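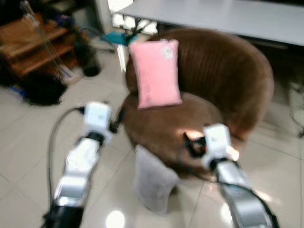
9/15/19

Dye bench, notes to self and whoever has the bench after me.

Third go at the madder bath. The June batch came out the colour of weak tea and I blamed the water, but having read back through my scribbles I think I simply cooked it too hard. So this time: 367 g of cotton, weighed dry, scoured overnight with soda ash, then alum. I used the Guta alum because the Testico tub was down to dust (please can whoever finishes a tub write it on the door list!).

Kept the heat low all morning, which is dull work. I sat next to it with the thermometer and did the labels for the wool samples. Pulled the first swatch after 2 hours and it was a proper brick pink, much nearer what I wanted — left the rest in to cool in the pot. 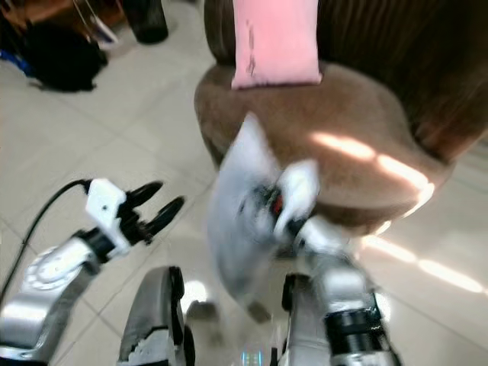
Brown armchair with the pale pink cushion, sun on the arm.

The second pot was the one I was less sure of. Same madder, but with a pinch of chalk, as our tap water here is so soft. The chalk swatch is redder and a bit flatter. I like it for stripes, not for a whole cloth. Swatch 27 in the ring binder if you want to hold it up to the window yourself.

Iron dip: far too strong again. I know, I know. It went from pink to mushroom before I'd got the tongs in. Next time half the iron and a bigger bucket. The small Yook bucket is too narrow for anything longer than a tea towel and you end up with blotches along the folds. 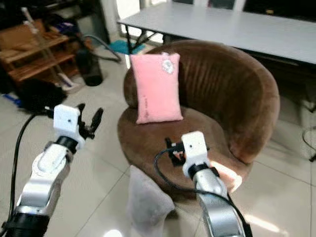
Pink cushion against the chair back, little white flower near the corner.

Lightfastness: 3 strips from each pot taped to the sill, half of each covered with card. Don't move them, please, even if they look like rubbish. I'll check them against the Zistix wool ones, which have had a head start.

Still to do — rinse the big piece, strain the spent madder and dry it (there's surely a pale bath left in there), order more soda ash, and find the lid of the tall pan.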